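**Datano releases Husar 2, planning and data tooling for handheld gripper demonstrations**

*Plirkbridge, July* — Datano today released Husar 2, the second major version of its software for turning handheld gripper recordings into robot motion. The release adds a new pose tracker, a replay planner that checks every recorded movement against a chosen robot arm, and a review tool that runs in the browser.

Husar takes video and motion data from people doing ordinary tasks with a gripper in each hand and produces training sets for manipulation policies. Version 1 has been in use at customer sites in Romania and Wales. Its users told Datano that recording was quick and that checking the recordings was slow, and most of the work on this version went into the checking.

"People were spending their afternoons scrubbing through video to find the moment the tracking slipped," said Raluca Ursu, head of product at Datano. "We wanted the software to point at that moment and say what went wrong with it."

**Tracking**

The new tracker combines the camera on each gripper with the inertial sensor in its handle and, where one is worn, a head-mounted unit. It keeps a single map for the whole session, so the two hands and the head are placed in the same coordinates from the first image onwards. Version 1 tracked each device separately and joined the paths afterwards, and small errors in the join could put the two hands several centimetres apart when they were holding the same object.

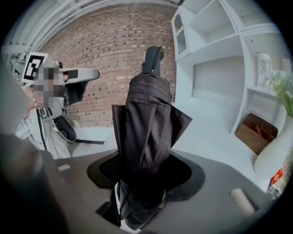 Husar 2 treats square markers as an optional aid to the tracker. If one is in view, its corners are added to the pose estimate; if it is hidden by an arm or an object, the tracker carries on from the surroundings and the inertial data. A marker can be fixed to the head-mounted unit, as on the white one worn at the table with the umbrella, and either gripper camera can then measure where the head is. Brickwork and shelving give the tracker plenty of fixed detail to hold on to. Plain walls are harder, and for those Datano still recommends putting at least two printed markers on the work surface. Marker size and dictionary are set in the session file.

Thin, dark and folding objects were a particular concern during development. The object segmentation in version 1 tended to merge black fabric with a black mat or with the gripper's own pads. The new model was trained again with more items of that sort, and it now reports a confidence value for each mask so that weak ones can be left out of a training set.

**Replay planning**

A person's wrist can do things that a six-axis arm on a fixed base can't. The replay planner takes each recorded path, fits it to a robot description file and marks the sections that break joint limits, pass too near a singularity or bring two arms into contact. Users can accept small changes to timing, move the virtual base, or reject the recording.

Datano tested the planner on 473 recordings of household handling tasks. It passed 281 of them without changes and a further 77 after retiming. The rest were rejected, mostly for reach.

"A rejected recording is still useful if you learn it before training," said Ovidiu Costache, who leads the planning team. "In the old version you found out on the robot."

**Review tool**

The review tool shows both gripper views, the head view and the planned arm motion on one timeline. Faces are blurred by default before a recording leaves the capture computer. Reviewers can trim, label and comment, and all edits are stored separately from the raw data, which stays unchanged.

Banditz, a software integrator, has used a pre-release build since the spring. "We moved our label scheme across in a morning," said Gwawr Landeg, engineering manager at Banditz. "The export to our own training format took longer, and Datano has since fixed most of what we reported."

**Availability**

Husar 2 is available now for Linux. Existing customers can upgrade at no charge, and session files from version 1 are converted when first opened — keep a copy, as converted files can't be read by the older release. A free licence covers up to 100 recordings. Support for mobile bases is planned for a later version.

**Press contact:** Irina Vlad, Datano
**Technical enquiries:** Cosmin Enache, Datano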